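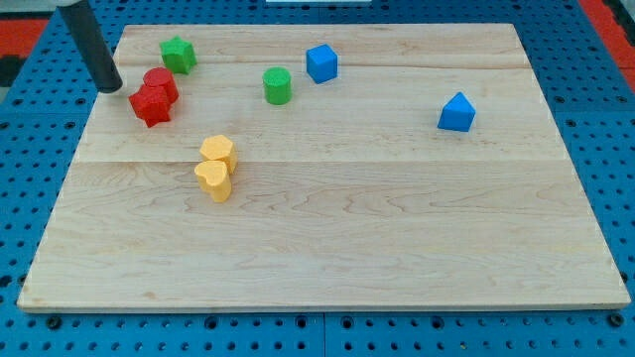 Fereshteh Amini wrote most of the songs in Tumell at her kitchen table, and she still talks about the show as if she'd finished it last night. It's a folk musical set in a lighthouse town, and it opens in April at the Setaven, a house with 300 seats and a very steep balcony. Amini blocks her big numbers in miniature first, with a pale wooden board for the stage and little foam-like blocks in red, green, blue and yellow for the singers. "I move them and I sing all the parts, badly," she says. "Then I go to rehearsal and the cast has a better idea!"

The score runs to 10 songs, down from nearly 200 pages of sketches. Her favorite is the harbor quartet that closes act one (mine too, after hearing it in rehearsal with only a piano). "Four people who won't speak to each other, all on the same tune," she says. "I cried when they got the last chord."

She's already started on the next one, a comedy called Lirkier. "There's tap dancing. I can't tap dance. I'm taking lessons on my lunch break."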